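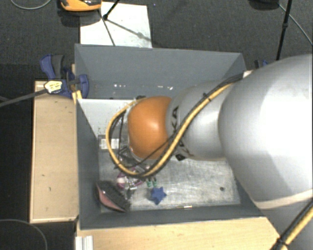 1. What the project was

Our group looked at homework diaries in Years 7 and 8 at Yeon, and whether moving from the paper planner to the online one (Prollness) changed anything about who hands work in. Four of us, one term, supervised by Sang-wook Cha. This is the written report, the slides are seperate.

The school brought in Prollness in December for half the tutor groups. The other half kept the paper planner with the parent signature box. Good for us, as it meant two sets to compare without having to set anything up.

2. Questions

Do pupils with the online planner hand in more homework on time?
Do parents look at it more or less than the paper one?
What do tutors think, given they have to check both?

There was a fourth question about reading logs but we dropped it in week 3. Not enough forms had the reading log page filled in to say anything.

3. What we did

Homework records. Nine tutor groups in total, five paper and four online. The office gave us the on-time / late / missing marks with names taken off. 897 pieces of homework once we had thrown out the ones with no due date entered. Mostly English, maths and science. Languages set work in a different way (a weekly sheet, all due Monday) so we kept that apart.

Parent questionnaire. 80 sent home, 30 came back. Paper copies in bags, which in hindsight was a silly way to ask families who are on the online planner. Should have done both.

Tutor chats. Ten minutes each at break, notes by hand. Two tutors asked not to be quoted so nobody is quoted by name.

4. What we found

On time. The online groups were a bit better for maths and science and no different for English. We think the maths result is partly the reminder, which goes off at 4 p.m. the day before. English homework tends to be longer and set over two weeks, and pupils told their tutors they saw the reminder and still hadn't started. Fair enough.

Late but handed in. More of this in the paper groups. Missing altogether was close between the two.

Languages. Couldn't compare. The weekly sheet gets handed in at the start of the lesson in both systems and the teacher marks it off in her own book, so the planner barely comes into it.

Parents. Of the replies we got, most of the paper planner families said they sign it every week, but the tutors say the box is often blank, or signed for three weeks in one go in the same pen. Online families mostly said they had logged in at least once. Several had lost the password and didn't know who to ask. One wrote that she liked having the planner on the kitchen table and missed it. Another wanted everything on her phone including the lunch menu.

Tutors. Split. Checking online is quicker in form time if the laptop is already on. If it isn't, the paper one wins easily. Three tutors said they use the paper planner for notes home about uniform, lost PE kit, library fines etc and there is no proper place for that in Prollness. There is a message button but it goes to the whole family account, pupil included.

5. Problems

Tutor groups weren't picked at random. The online ones were the forms whose tutors said yes first, so they may be keener to begin with.

Low return on the questionnaire. See above.

We changed the coding of "late" halfway through. At first one day late and five days late counted the same. Went back and re-did the first batch but there might be a few wrong still.

The Flastitz survey sheets we borrowed for the parent questions were written for primary schools and a couple of the questions didnt fit (the one on reading aloud at bedtime, mainly). Left those out of the results.

6. What we would suggest

Keep the paper planner for Year 7 until at least the spring half term. Several tutors said new pupils need somewhere to write things down while the teacher is still talking.

Sort out passwords. One named person in the office, and the name printed on the first letter home.

Move the reminder for longer pieces of work to a week before as well as the day before. We asked and it can be set per subject.

Ask families again in the summer, on paper and online this time.

7. Who did what

Records and charts: two of us. Questionnaire: one. Tutor chats and most of the writing up: one, with help on section 5. Printing paid for out of the Trorketti project fund, receipts handed in with the form.

Appendix A is the questionnaire. Appendix B is the coding sheet, second version.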